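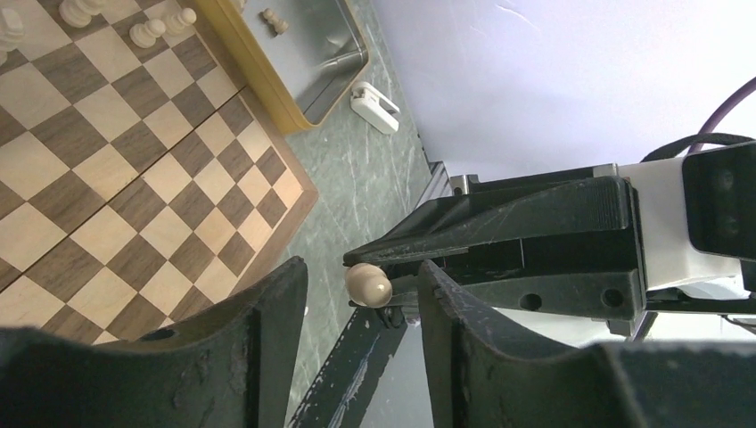 Can a machine put the house back in order yet? Parts of the house, slowly, if somebody stays home to keep it company.

Print this page | E-mail this story

That was the gist of what the man from Omov told us at the door, though he used a longer word for "slowly." He had driven up from Flandorent with the unit belted into the passenger seat. My wife signed for it. I held the dog.

The Trellby was on trial with us for 90 days. It would tidy, the brochure said, up to 99 percent of common household objects. We spent the first evening learning what our uncommon ones were. The colander was uncommon. So were my slippers, both of them, and anything my mother-in-law had knitted.

What it loved was the chess set. I had owned that set for years without finishing a game on it, and the Trellby went at it every night after supper. It would take a pawn off the board, consider the matter, and lay it down with the care of a nurse. Then it would go back for another. Fifteen minutes a pawn, in the beginning. The dishes sat in the sink and watched.

"It's practicing," my wife said.

"It could practice on a plate."

"Would you hand it a plate?"

I would not. We had 400 dollars' worth of her grandmother's china in that cabinet, and I had seen what became of the first egg.

I called Omov. The woman on the line asked whether the unit was putting things away, and I said it was putting away one thing, over and over, and taking it out again. She said that was very good. She asked if I would describe our laundry situation. I said it was on the stairs. She typed for some time.

By September it could fold a washcloth. It folded the washcloth into a shape I had not seen before, and set it on the piano, where it stayed, because we were proud. Towels were another matter. It picked one up by the middle and held it out to me - a little reproachfully, I thought - and I folded it myself, and it took the folded towel and put it on the shelf. We did the whole basket that way. I asked my wife later which of us had done the laundry, and she said she'd been wondering about that for most of our marriage.

The people next door had gone with a Lagman. Theirs vacuumed. It vacuumed beautifully, up to the rug, and then it waited for one of them to come and move the rug. They had taken to eating dinner early so as to be free.

When the trial was up the man from Omov came back and asked whether we'd be keeping ours. I told him the truth, that I was doing more housework than I had done in my life. He wrote that down under benefits.

The board was still out on the table. My wife said we would keep it another month, and went to see about the dishes, and the Trellby went in after her and stood by the sink holding a pawn.

Print | E-mail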